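How Do You Teach a Robot to Tidy a Bedroom?

By Aled Rees
January 24, 2023

Hi again, robot fans! Last time I wrote about robots that work in warehouses, and a lot of you wrote in with the same question: when do I get one that cleans my room? So I went to an open day run by a project called Zenduvano, where people are working on that very thing.

I was picturing a shiny metal person with a vacuum cleaner. What I got was a hand! Or part of one, anyway. It's a gripper, a tool with two black jaws and a soft-looking blue pad on the inside of each one. Real robot arms can wear hands like it. But at Zenduvano the arm is left out, and a human being holds the gripper and does the job with it.

Why would anybody do that? Think about how you learned to tie your shoes. Did somebody hand you a list of rules? I bet a grown-up did it slowly while you watched, then did it again, and again (and maybe sighed a bit). Robots can learn in a similar way. A person uses the gripper to pick things up and put things down, a camera on the gripper records it all, and a computer studies the recordings later. It's a bit like letting the robot borrow your hand for the afternoon. 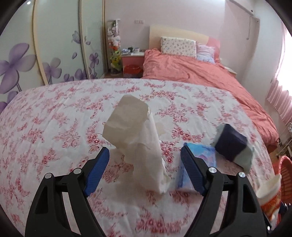

Why tissue is so tricky

You might think a robot would find heavy things hardest. Nope! Squashy, floppy, crumply things are the real headache. A wooden block is the same shape every time you look at it. Tissue paper never is. Scrunch it up, let go, and you have a brand new shape. Squeeze it too hard and you flatten it, grab only a tiny corner and it might rip. And if it's lying on a bedspread covered in little flowers, the computer also has to work out where the bedspread stops and the tissue starts. Your brain does that before you've even blinked.

I asked how many times you have to show a computer something like this before it gets the idea. The answer was 4000 recordings for the set they're making now. I've only tied my shoes in front of my daughter 200 times at most, and she's got it!

My turn

Visitors were allowed a go with a practice gripper, and of course I stuck my hand up first. You squeeze to close the jaws and relax to open them. Easy, right? My first try was a sock, and I missed it. The trick is to line up both pads before you squeeze, with one on each side of the thing you want. I'd been poking at it from above like a pigeon.

After 4 tries I had the sock. I may have cheered – quite loudly.

Why a real-looking bedroom?

Robots that only practice in empty labs get confused in homes. Homes are full of stuff! There are curtains that let the sun through, chairs, cushions, baskets, and cuddly toys in piles. Every room is different too, so the recordings need lots of different rooms in them.
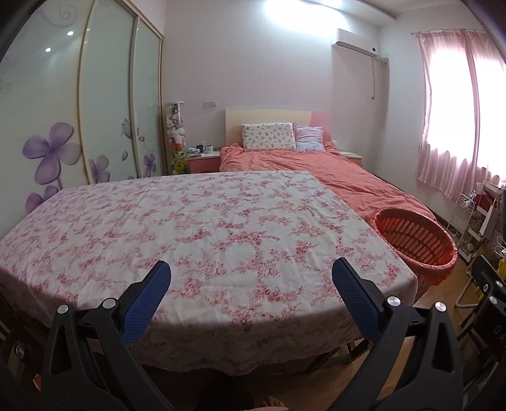
And then there's the moving about. When you walk from a table to a bed, you don't bump into the corner (well, mostly). You know how wide you are and how far away things are. A robot has to figure that out from its camera and other sensors, and the view changes with every step. Things that were far off get big very quickly. Something hidden behind a table leg suddenly pops out.

Light makes trouble as well. A window on a sunny morning can be so bright that everything near it looks different from how it looks at bedtime. So it helps to record at all sorts of times of day.

So, when do I get my robot?

Not this week, sorry! You'd better pick up your own socks for now. The team has another open day planned for June, and by then they hope to have an arm doing some of the picking up by itself.

Try it at home

Grab some kitchen tongs (ask first!) and a crumpled tissue. Set a timer for 48 seconds and see how many times you can move the tissue from your bed to a bowl and back. Then try it with one eye closed. Harder, isn't it? Write and tell me your score!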